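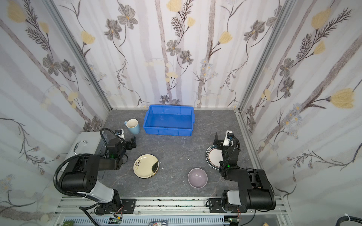
Two-armed table-clearing rig at the Vondden open day, with crockery and a blue bin.

The Vondden open day is a yearly July event in Undville where the robotics workshop lets the public in to watch its machines at work. I've been twice now, so I'm the one writing this page (do add to it if you know more!).

It began as an evening for neighbours, with 35 people through the door. The last one drew 1,057, and the queue went right past the Orbán bakery.

The table-clearing demonstration is the one I'd go for. Two black arms share a rail along the near side of a dark marble-patterned table, each with a gripper and a little camera at the wrist, and the job is mugs, plates and bowls. Santino Durán ran it when I was there and took questions all the way through – mine was about chipped plates, and he said they get through around 80 a year.

Fatwood, the workshop's own newsletter, prints the timetable. Doors open at 10 am, and the table talk is repeated after lunch.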